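Joltwood to Reopen Former Diner as Shared Kitchen and Evening Cooking School

Applications for first kitchen places open in July

JOLTWOOD – The former Basus Diner on the lower end of the main street will reopen this summer as a shared commercial kitchen and evening cooking school, the Joltwood Food Partnership announced today.

The building has been closed since its last owners retired. Under the plan, the front dining room will keep its counter and booths and serve breakfast and lunch. The back of the building has been divided into a main kitchen, a smaller baking room and a cold store, which small food businesses will be able to rent by the hour.

The project will be run by Parviz Taheri, a cook and caterer who has worked in Joltwood for most of his career. Ottar Nyberg, who managed the renovation, will stay on as operations manager.

"People here make very good food at home and sell it at the market, and then they get stuck," said Taheri. "To supply a store or a school they need a licensed kitchen. The nearest one they could rent was over an hour's drive away. Several of them gave up. I would like to see them come back to it."

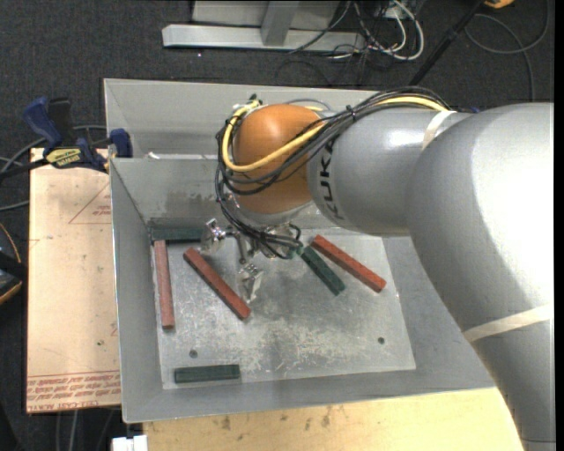

The main kitchen has been fitted with two ranges, a convection oven, a tilting pan and a three-compartment sink. The baking room has a deck oven and a spiral mixer. Both rooms will be open to tenants from 5 a.m. until midnight. Tenants will bring their own ingredients and small tools. Dry storage and a share of the cold store are included in the hourly rate.

The kitchen can take 18 member businesses in its first year. Members will sign up for a term of 6 months, with the option to renew. Places will be offered first to businesses based in Joltwood and the neighboring townships. Applicants do not need to have a food license when they apply, but they will need one before they start selling. Staff will help members with the paperwork for licensing, labeling and insurance.

Nyberg said most of the renovation budget went into work that customers will not see. The original exhaust system was removed, the floor drains were replaced and the electrical service was upgraded to carry the new ovens. The old gas line was also found to be in the wrong place on the drawings, which added three weeks to the schedule.

"We kept what we could," Nyberg said. "The counter is the original, and so are the stools, apart from the seats. The tile behind the grill had to go. We saved enough of it to patch the entryway."

Evening classes will begin once the kitchen is in regular use. The first course, taught by Taheri, will cover Tabrizi home cooking, including koofteh, the large stuffed meatballs the city of Tabriz is known for, along with rice, pickles and flatbread. Later courses will cover bread baking, canning and preserving, knife skills, and cooking for large groups. Each course will meet one evening a week from 6:30 p.m. to 9 p.m. The fee will be $200 per course, with ingredients included. A reduced fee will be available to high school students and to residents who are out of work.

Classes are open to beginners. Participants should wear closed shoes and bring an apron and a container for leftovers. Children under 12 may attend the family sessions with an adult. Dates for those sessions will be posted later in the summer.
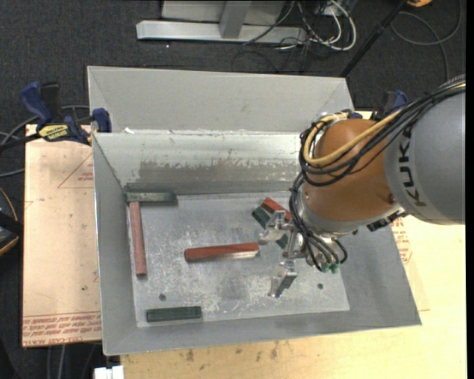

KUKA arm with a parallel gripper above wooden blocks in a sheet-metal bin.

The dining room will open at 6 a.m. for breakfast and close at 2 p.m. The menu will be short to begin with: eggs, hash browns, pancakes, two soups and a daily plate. Member businesses will be able to sell packaged goods from a shelf near the register, and once a month one of them will be invited to take over the lunch menu.

The Basus sign will go back up over the door. It was taken down at the start of the work and repainted by a sign shop in town. Taheri said he had considered a new name and decided against it after hearing from former customers.

"They were going to call it the Diner no matter what I put on the front," he said. "It was easier to leave it alone."

Renovation costs were met through a building loan, a local development grant and contributions from residents. The partnership will publish its first set of accounts at the end of the year. Rental income from the kitchen is expected to cover the running costs of the building, and income from classes will go toward the reduced fees.

Parking is available behind the building and on the street. The rear entrance is step-free and leads to both the kitchen and the dining room. Deliveries for tenants will be accepted at the side door before 10 a.m.

Residents are invited to an open house in July, before the first tenants move in. Visitors will be able to walk through the kitchens, meet the staff and pick up application forms. Coffee and flatbread will be served at the counter. Registration is not required.

Application forms for kitchen membership will also be available at the public library and at the Joltwood farmers market. Completed forms can be returned by mail or handed in at the Diner during dining room hours.

About the Joltwood Food Partnership

The Joltwood Food Partnership is a nonprofit group that supports small food producers in Joltwood and nearby townships. It runs the seasonal farmers market and a tool-lending service for growers, and publishes a yearly guide to local farm stands.

Media contact: Ottar Nyberg, Operations Manager, Joltwood Food Partnership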